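Home Workshop Kitchen Laundry Tips Archive About

Search this site Go

Tabletop Tidying: Tips for Recording Good Examples with a Two-Arm Setup

Apr 10, 2018, by Gobnait Mac an tSaoi 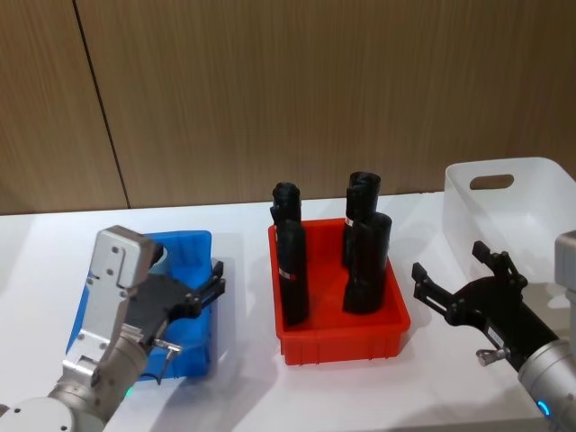

Red tray in the middle, blue bin on the left, white basket toward the back on the right.

A few of you wrote in after my piece on shelf labels to ask about the other thing I spend my evenings on, which is guiding a pair of robot arms through small household chores so that a learning program can have a go at them later. My friend Jamshid Pakzad and I have been at it since October, in the spare end of the Firkholm workshop, and we've recorded a little over 2,000 runs between us. Plenty of those were no good at all! So what follows is mostly what I'd tell myself if I could go back to the first week, when I thought the hard part would be the arms.

Start with the table. A plain, pale top is a great kindness to everybody. Things stand out on it, crumbs and stray screws show up before you record them two hundred times by accident, and you can wipe it down between sessions. Ours used to have a checked oilcloth on it (my idea, very cheerful) and we lost a whole afternoon to it creeping toward the edge.

Give each container its own color if you can manage it. Red tray, blue bin, white basket -- you can say those out loud to a helper across the room and they'll know which you mean, and so will you when you're looking through recordings at the end of a long day. Household plastic is fine. A tray with low sides is much easier to reach into than a deep one, and I'd save the tall baskets for when your hands know the controls.

Soft things are harder than they look. Anything wrapped or bunched at the top will sit a little differently every time you put it down, and it gives when the fingers close. Go slowly on the last inch. Jamshid closes the gripper in one go and then waits a breath before lifting; I close it in two small squeezes. Pick one way and have everyone on the job stick to it, at least for that batch, or your examples will argue with each other.

When you have several things standing close together, decide before you press record which one goes first. We take whichever is easiest to get at without knocking its neighbor. If one is standing in front of another, the front one goes first, and we don't make exceptions even when the back one is begging to be picked up.

Move things a bit between runs. I can't say this enough, dear readers. If the tray lives on exactly the same spot all week, you'll get a program that is very good at that spot. Slide it a thumb's width, turn it slightly, swap the order of what's inside. We used to tape corner marks on the table and I've since peeled every one of them off (a warm hair dryer and a drop of cooking oil will take care of the gum).

Start both arms from the same open, waiting position. Fingers apart, one on each side of the tray, a comfortable gap between. It saves so much fussing afterward when you're trimming the beginnings.

Keep a paper notebook. We have file names, of course, and Jamshid wrote a nice little sorting program he calls Pruto, but the notebook is where I put "sleeve caught on the controls" or "sun came round, stopped early." Out of one batch of 200 we threw away 65, and the notebook told us why for nearly all of them.

Don't throw away a run just for a wobble, though. If you fumbled and then picked the thing up properly, that's worth keeping in its own folder. If you dropped it on the floor and fetched it by hand, let it go.

And take breaks. I get careless after 2 hours, Jamshid a good deal sooner, though he'd tell you otherwise. We stop, have tea, reset the table from scratch, and the runs after tea are nearly always the smoothest of the day.

Next time I'll write up how we share the work when there's only one set of controls and two people who both want a turn.

Recent tips

Getting Tape Gum Off a Painted Shelf
Hola Drawer Dividers, Six Months On
Labels That Stay Put in a Damp Workshop
Re-gluing a Wobbly Stool
What We Keep in the Badawi Cupboard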